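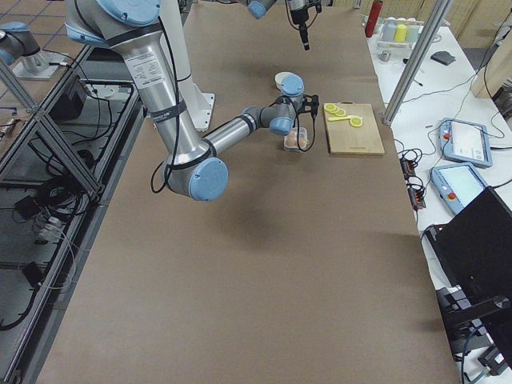

Covering a Shared Work Table With Kraft Paper

Last updated: January

Residents of Goodall House may reserve the ground floor craft room for personal or group use. Tables must be covered before glue, paint or ink is opened. Paper is kept on the wall roll next to the sink.

1. Clear the table and wipe it with a damp cloth. Let the surface dry fully.

2. Pull the paper along the length of the table and allow a hand's width of extra paper at each end. Cut it with the shears provided.

3. Lay the paper with the curl facing down. Smooth it from the middle toward the edges with a dry cloth.

4. Fold the extra paper under the table and fasten it with low-tack tape. Use 7 strips on each long side. Do not tape to the painted legs.

5. Where two sheets are needed, overlap them by the width of the tape and seal the full seam.

Used paper that is free of paint may be placed in the recycling bin in the hall. Replacement rolls are ordered through the Ulla Street office, extension 737.

Shares: 775 | Comments: 7

© Goodall House Residents' Services. Contact the office | Back to top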